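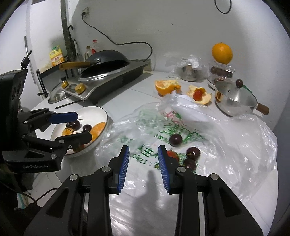

Una lectora me escribe que las lombrices no sirven para un patio sin sol, que ella lo intentó en Clegg y se le murieron todas antes de la primavera. Dice también que el compost de un patio siempre huele y que los vecinos tienen razón de quejarse. Le contesté en privado, pero mi respuesta salió tan larga que la pongo también en el blog, con un poco más de orden.

Primero, lo del sol. Las lombrices no lo necesitan. Mi caja está en el lado norte del patio, pegada a la pared de la cocina, y la luz directa le llega solamente unas semanas en verano, cuando más bien tengo que taparla con un saco. Lo que mata a las lombrices en invierno es casi siempre el agua. La gente tiene miedo del frío, cubre la caja con plástico, el plástico no deja salir la humedad, y abajo se forma un barro sin aire. Yo lo hice así el primer año. Cuando levanté la tapa, las lombrices estaban todas subidas en las paredes, intentando salir. Tardé bastante en comprender que no era hambre.

Desde entonces la cubro con cartón marrón, sin tinta brillante y sin cinta adhesiva. El cartón se moja, se pudre y hay que cambiarlo, pero deja respirar. Debajo del cartón pongo dos dedos de hojas secas. Las hojas las recojo en octubre en el paseo del canal, en Steltitz, antes de que pase la máquina del ayuntamiento. Lleno todos los sacos que puedo cargar en la bicicleta y los guardo detrás de la puerta. Mi pareja opina que son demasiados sacos. En febrero, cuando quedan ya pocos, yo opino que son demasiado pocos.

Después, el olor. Un compost que huele mal es un compost que pide cartón. No conozco otra regla tan segura. Si echas un cubo de restos de cocina, echa por lo menos el mismo volumen de material seco: cartón roto con las manos, hojas, hueveras, un poco de serrín de madera sin tratar. Yo antes medía por peso y me salía mal, porque el cartón casi no pesa y los restos son casi todo agua. Lo calculé una vez con la balanza de la cocina: para 1000 gramos de restos estaba poniendo unos 500 de cartón, y el cartón ya no cabía en la caja. Ahora mido con el mismo cubo para las dos cosas y no pienso más.

Sobre los vecinos no sé qué decir. Los míos no se han quejado del olor, pero sí de las moscas pequeñas, esas de la fruta, y en eso tenían razón. Venían porque yo dejaba los restos encima. Hay que enterrarlos, aunque sea poco, y cubrir con algo seco cada vez, también cuando llueve y no se tiene ganas. Para las moscas que ya están, puse un vaso con vinagre y una gota de jabón al lado de la caja. Funciona despacio.

La caja es de la marca Clurby, de tres pisos, y la compré usada. No la recomiendo especialmente ni la critico. El grifo de abajo se atasca con facilidad y tengo que limpiarlo con un alambre. Los agujeros entre un piso y otro me parecen pequeños -- las lombrices adultas pasan, pero les cuesta, y muchas prefieren quedarse donde están. Si tuviera que empezar otra vez, creo que haría una caja de madera, baja y ancha, apoyada sobre dos ladrillos. En la huerta de Hodero tienen una así desde hace años y nunca la he visto cerrada: solo una manta vieja encima.

Lo que sí he cambiado este invierno es la cantidad de cítricos. Leí en muchos sitios que están prohibidos, y durante mucho tiempo tiré las cáscaras de naranja a la basura con un poco de pena. Ahora las corto muy finas, las dejo secar sobre el radiador y las echo de pocas en pocas, siempre en la misma esquina. Las lombrices evitan esa esquina al principio y vuelven cuando la cáscara ya tiene moho. No he notado ningún daño. Cebolla sigo sin poner, porque no desaparece nunca y además brota.

Los huesos de fruta tampoco desaparecen. Los de cereza los encuentro intactos en la tierra de las macetas, limpios como el primer día. No molestan. Un año me salió un arbolito en la maceta del perejil y lo dejé crecer hasta que el perejil empezó a sufrir.

A la lectora le pregunté también cuántas lombrices había puesto y con qué cama. Me respondió que las puso directamente sobre los restos frescos, sin nada debajo. Me parece que allí puede estar una parte del problema. Los restos frescos, cuando son muchos, se calientan, y en una caja pequeña no hay lugar adonde escapar. Conviene preparar la cama antes: cartón mojado y bien escurrido, un par de puñados de tierra de jardín, y esperar unos días. Después las lombrices, y después muy poca comida. La primera semana casi nada, aunque parezca cruel.

Ella quiere probar de nuevo cuando pasen las heladas. Le he ofrecido un bote de las mías, con su tierra -- son las rojas, no las grandes del jardín, que en una caja no viven bien. Si alguien más de la zona de Steltitz quiere, que me escriba, pero tendrá que esperar un poco, porque en esta época se multiplican despacio y no quiero dejar la caja vacía. Traed vosotros el bote, con agujeros en la tapa.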